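Visits > Workshops and labs > Carnalton open day

Search this site Type a word and press enter

An afternoon at the Carnalton open day, with a notebook and a budget

I have wanted to get inside the Carnalton building in Flaltville for ages, so when they put up a notice for a November open day I signed up the same evening. We run a small laundry and garment repair business, and for a good while I've been trying to work out whether a robot arm belongs in our plans for next year or in the pile of nice ideas. I came home with sore feet, a great deal of scribble and a much better list of questions than I went in with.

The doors opened at 2 and I was far from the first in. You get a badge, a map that folds the wrong way and a cup of very decent tea, and then you're free to wander. I'd expected to be herded round behind a rope. Instead you could stand next to the people doing the work and ask them what things cost -- and they told you!

I went straight to the clothes handling corner, that being our trade. They teach an arm to deal with garments on a soft, padded surface, with a camera down at the wrist so that whoever is training it sees what the fingers see. There's a screen beside it and I could happily have stood there until closing.
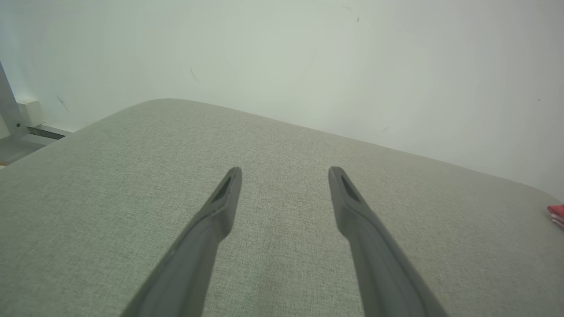
Milan Nijs, whose corner it was, has been through the whole business of buying twice over, and he was very open about the first time. They had spent nearly all their money on the arm and then found they had next to nothing left for the fingers, the mounting, the camera, the cables and the computer to run it all. His advice was to write the arm down as one line among many and to fill in the other lines first. I went through my own draft on the spot, leaning on a windowsill, and found I had left out the mounting and the computer completely.

We talked about fingers for longer than I'd have thought possible. The pair on show were the plain sort, two long tapering ones that open and close, and he likes them for cloth because they can get in low at an edge. His view is that you should order spares with the first delivery and put them in the same budget, so you aren't going back with your cap in hand for a small sum later on. He also budgets for people's time. Somebody has to sit and guide the arm through the job again and again before it can try anything alone, and in his plan 80 hours of that were set aside for the first garment type. It had never crossed my mind to put hours on the equipment sheet. They're on there now.

I asked what he'd begin with if he had our shop. T-shirts, he said, and folded ones at that. One kind of garment, one surface, one simple move, and leave shirts with collars for another year. The example they were working on was a red T-shirt with big lettering on it, put near the back of the padded top.
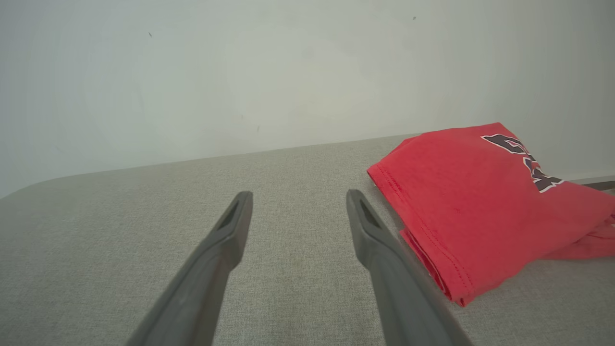

Rafferty Delacroix was standing next to me with a notebook even fuller than mine and said the surface deserved a line of its own. Hard tables are cheap and easy to wipe down, but if the real job happens on padding then you want padding to practise on, and a second cover for the day the first one needs cleaning. Nijs agreed with that and added that the lighting ought to go in too. Soft, even light, the same in the morning as in the afternoon, and paid for before anyone starts recording.

After that I did the rest of the hall. Nikik had a table about leasing, and I'm glad I stopped, as I'd always assumed it was for big firms. Their shortest term is 22 months, a bit long for a trial in a shop our size, though they'll take the arm back and swap it for another partway through. Kapoor were next door talking about service contracts. I asked them what happens if the thing stops during our busy season and got a straight reply, with a phone number and the hours they answer it -- very welcome!

My sheet now has the arm a good way down the page. At the top are floor space, power, light, a padded table and training time. Below the arm come spare fingers, service and a sum for the things I still haven't thought of. I've asked Carnalton if I can bring two of our pressers along to the next one, as they'll spot things about cloth that I never would.

If you're going, take a tape measure. The floor around an arm takes up far more room than the arm does, and I wished I'd had ours with me.

Comments

Pressing On: Really useful, thank you. Did anyone mention insurance? Ours wanted a letter before they would even give us a price.

Marta: We leased first and bought later. I'd do it the same way again, but read the part about who pays for collection.

Old Mangle: Is there parking at the Flaltville site or is it a walk from the station?

Pressing On: There's a small car park round the back, full by the time I got there last year.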